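Part 3: Setting up your Plondo on the home network

Okay, so the box is open, you've found the power brick (mine was hiding under the cardboard flap) and you want to see some files on this thing. I've set up a lot of these little Dirnico storage boxes for friends and family, and this is the order I do it in now.

Before you plug anything in, write down the serial number from the sticker on the bottom. You'll need it in step 4, and it's a pain to flip the box over once the cables are in.

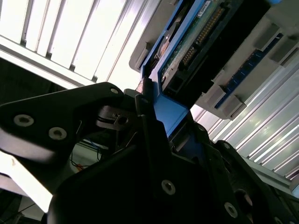

Gadus, April

1. Put the Plondo somewhere with a bit of air on all sides. A bookshelf is fine – a closed drawer is not.

2. Run the network cable from the box to your router. Any free port will do, but skip the one marked WAN.

3. Plug in the power and press the front button once. The light blinks amber, then goes solid green. Give it 7 minutes the first time. I know it feels like forever!

Note: if it's still amber after that, hold the button down until you hear a beep, let go, and start step 3 over.

4. On your computer, open the Dirnico setup page and type in the serial number. Leave out the dashes. When it asks for a port, type 1497 and click Next.

5. Pick a name for the box. I call mine Ngubane, after the street I used to live on, but "Plondo" works just as well as long as you only own one.

6. Make an admin password, and please don't use the one from your email.

Caution: the next step erases whatever is on the drives. If you're reusing old ones, copy your stuff off first. I lost a whole summer of vacation pictures this way and I'm still a little sore about it.

7. Click Format and let it run. Some 400 files' worth of test data gets written and checked at the end, so the progress bar sits at 99 percent for a good while. Leave it alone.

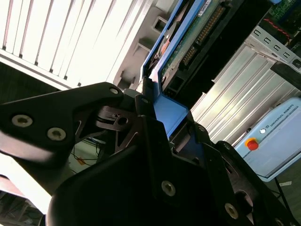 8. Once the box restarts, make your first shared folder. Start with one folder for everybody and add the private ones later, when you know who wants what.

9. Turn on the sleep timer under Power. I set mine to 30 minutes, which keeps it quiet in the evening without making me wait every time I want a song.

Note: the first file you open after a nap takes a few seconds. The drives are just spinning up.

Backups are in Part 4, and so is getting your phone to find the box.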